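Thread: Pan went patchy after moving to induction, is it me or the cooktop?

Kitchen and Home forum > Cookware and Cleaning

mallee_kath
Original post

Hello all, long-time reader and only an occasional poster, so please be gentle. We moved to a smaller place in November and the new kitchen has no gas, just a plug-in induction cooktop on the bench until we can afford to do the whole thing properly. I have cooked on gas my entire life. My mother cooked on gas. I could tell you how hot a flame was from the next room, more or less, just by the sound of it.

Now I can't cook an egg. It catches in the middle and stays runny at the sides, and I have a brown ring in the bottom of my good pan, the same width as a saucer, that will not shift for love or money. I've soaked it overnight, I've boiled vinegar in it, I've stood at the sink until my wrist ached. My husband says to throw it out and my daughter says it's "seasoning", which I don't believe for a minute on a coated pan.

So two questions, if anyone has the patience. Is the ring something I'm doing, or is it the cooktop? And what do people scrub with these days that won't take the coating off? I'm a bit frightened of anything stiff.

gumboot_terry

Welcome to the club, Kath. It's the cooktop and it's you as well, if you'll forgive me saying so. The little portable ones have a small coil under the glass and the heat comes up in a ring or a disc right over it. The rest of the pan only gets warm once the heat has wandered out to the sides. On gas you had flames licking up around the edges doing that job for you. If you put the pan on and crank it to the top the way we all did with gas, the middle is scorching before the rim has woken up.

Start on 2 and leave it there for longer than you think you can bear. Go and make the tea. Then go up a notch. I had to learn this the hard way with a very nice piece of flathead that I still think about.

As for the ring, that's cooked-on oil. It goes on as a thin film you can't see, and each time you heat it up it sets a bit harder.

pennyfarthing_bc

I'd go a little further than Terry and say check what oil you're using. Spray oil is murder on coated pans. There's something in it besides the oil and it bakes on like varnish. I lost two Grikell pans to it before my sister-in-law set me straight, and they weren't cheap, either. A half teaspoon of ordinary canola wiped around with a bit of paper towel does just as well and washes off.

Also (sorry, I always think of the second thing after I've typed the first) let the pan cool down before it goes anywhere near water. I know everyone says it, and I know we all ignore it because the sink is right there and we want the washing up finished before the show starts. But a hot pan under a cold tap can bow in the middle, and a bowed pan on induction is a misery. It rocks and spins like a top and you'll never get an even egg out of it again.

ridgeback_don

I'm going to disagree about the spray. I've used it for years on a coated pan, the same pan, and there's no ring on it. What I don't do is leave it sitting. It gets washed while I still remember it's there. I reckon most of these rings come from people wiping a pan out with a paper towel and putting it back in the cupboard and calling it clean.

pennyfarthing_bc

Don, with respect, I've never put a pan away dirty in my life! My mother would rise up out of the ground.

ridgeback_don

Not saying you did, Penny. I'm saying most.

krystyna_g

Good evening everybody. I've been following this one with my cup of tea and thought I'd better stop nodding and type something. For those who don't know me I'm Krystyna Głowacki, and I run the home skills evenings at our community hall, where we do mending and jam and, every so often, an evening on looking after your pots and pans. The pans evening is always the fullest, and I think it's because everyone has one at home that they're ashamed of.

I agree with Terry about starting low, and with both Penny and Don about the oil, since I don't think they're as far apart as they sound. A spray used lightly and washed off promptly is all right. A spray used heavily and left is a varnish. Where I'd speak up is on the scrubbing, Kath, because you said you were frightened of anything stiff, and you're quite right to be. Most of the harm I see has been done at the sink by somebody trying to put things right in a hurry.

It's a pale pan and one of the fluffy yellow sponge brushes.
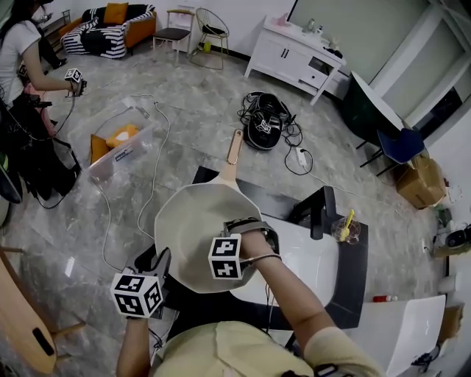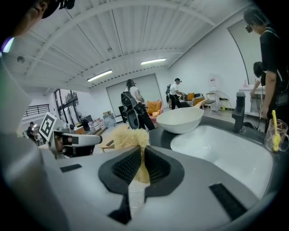
My method, such as it is, goes like this. Put warm water in the pan, enough to cover the ring, with a good spoonful of bicarb soda, and bring it up slowly until it's barely trembling. Let it tremble for 8 minutes. Then take it off and walk away until you can rest your palm on the bottom quite comfortably. Pour most of the water out but leave a little puddle with the bicarb in it, and go around with something soft, in small circles, leaning on it no harder than you'd lean on a baby's head. The first time you'll be disappointed. There'll be a tan tint in the water and the ring will look just the same. Do it again the next day, and the next. I've had a pan take the better part of a week, and it came up lovely in the end, and its owner cried a little, though she'd had a hard year and I don't think it was all to do with the pan.

Please don't be tempted by the green side of a scourer, not even a corner of it. And no powder cleansers.

Oh, and the handle! If yours is wooden, don't let it soak. Wash it, dry it with a tea towel, and give it a rub of food-safe oil when it starts looking thirsty. I use whatever I've got for the chopping boards.

gumboot_terry

Krystyna, that's the loveliest set of instructions for washing up I've ever read. I've only got a question about the vinegar. Kath said she's boiled vinegar in hers already. Is there any harm in going straight on to bicarb after that, or should she give it a good rinse first?

krystyna_g

Rinse it first, Terry. It won't hurt anybody if she doesn't, but the two of them just fizz at each other and then you've got salty water and not much else. It looks terribly busy and does very little. I've known people like that.

tomtom_ontario

Coming in from the other side of the fence here. I think you're all being awfully kind to a pan that's past it. I sold kitchenware for a good stretch, at a shop called Pietrzak, and the number of people who'd come in having spent weekends nursing a coated pan that was never going to be right again, well, it made me sad for them. Coatings wear out. They're meant to be replaced. If the food is catching in the middle after you've cleaned it and turned the heat down, then the coating's finished and no amount of baking soda (that's your bicarb, Kath) is going to put it back.

Buy a cast iron or carbon steel one and you can scrub it with whatever you like. Mine's a Tromton, heavy as a paving stone, and my kids will be fighting over it.

mallee_kath

Oh my goodness, what a lot of help, thank you all. I've read every word twice. Tom, I did wonder about cast iron, but I've got arthritis in both thumbs and I tried lifting my neighbour's one-handed and very nearly lost a toe.

I'm going to try Krystyna's way tonight. I've got the bicarb, and I'll have to hunt down one of the fluffy sponge brushes. Is there a brand I should be asking for?

krystyna_g

I buy whichever is cheapest, Kath, so I'm no use to you on brands. Feel it with your fingertips before you pay. If it's scratchy against the inside of your wrist it's too scratchy for the pan. They go straggly with use and I don't mind that a bit, a straggly one is gentler.

And Tom, I don't altogether disagree with you. There is a point where you let a pan go. I just think people get told to throw things out far too early, and I'd sooner they tried a box of bicarb before they tried a credit card.

tomtom_ontario

That's fair. I'd still say give it a week and no more. And for sore thumbs have a look at carbon steel in a small size, it's a good deal lighter than cast iron. Flaneck make a little one that my mother manages fine, and she's not a big woman.

ridgeback_don

Before anyone buys anything, take a fridge magnet with you. If it doesn't grab the base firmly the pan won't work on induction no matter what it's made of up top. I bought a beautiful copper one at a garage sale and it's been holding onions ever since.

pennyfarthing_bc

Second the magnet. Also make sure the base isn't a lot wider than the coil, or you'll be right back to your runny edges, Kath. My portable only has a small one and I keep the big pan for the oven now.

gumboot_terry

Has anyone had any luck with those metal plates you put between the pan and the induction top? There's a bloke at our bowls club swears by his for making custard.

ridgeback_don

Tried one. It took an age to heat up and another age to cool down, and I marked the bench with it. Custard was all right, I suppose.

mallee_kath

Reporting back after three goes! The ring is still there but it has definitely gone from brown to a sort of weak-tea colour, and the outer edge of it has started to break up. I had to borrow a soft brush from next door as the shop only had the scratchy kind. I did an egg on Terry's low setting this morning and it slid. Not all the way, it stuck a little on one side and I had to coax it, but I called my husband in to look and he was made to say something nice about it.

I'll do another round tonight. Krystyna, do you ever run the pans evening for people further out, or is it only at your hall?

krystyna_g

Only at the hall, I'm afraid, dear, but I'm always about on here of an evening. Keep going with it, and change the water if it starts to look like gravy.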